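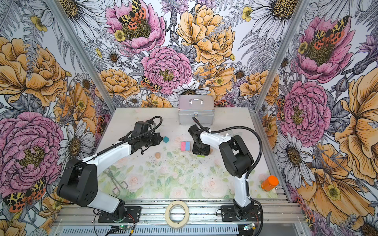
Peonies, daisies and ferns on the walls, with faint pink roses on the tabletop.

About Plutbridge Papers

Plutbridge Papers prints large-scale floral wallpaper for homes, shops and workrooms. Despina Giannakopoulos started the company in June with 2 printers in a rented unit on Darberg Street. We are now a staff of eight and still work from the same building.

Our catalog has 76 patterns. Most are garden flowers drawn well over life size, and many include insects. The peony paper comes in yellow and pink together and has orange-and-black spotted moths. It is sold by the roll or cut to the height of your wall. Customers often ask if it is too much for a small space. We have hung it on three sides of a table and like it there, but order a sample first.

Each pattern is drawn by hand at full size, scanned, and printed to order. The Fultum line is paste-the-wall and suits most rooms. The Morsy line is heavier and takes longer to dry, so allow an extra day before putting furniture back. Rolls from different print runs can vary a little in color. Please order everything for one room at the same time and keep the run number from the label.

Samples are letter size. Trade accounts are open to decorators and fitters, and the application is one page. We do not hang paper ourselves, but we can give you a list of people who do.

Last updated: 4 December 2024

Contact | © Plutbridge Papers, Unit 8, 256 Darberg Street | Back to top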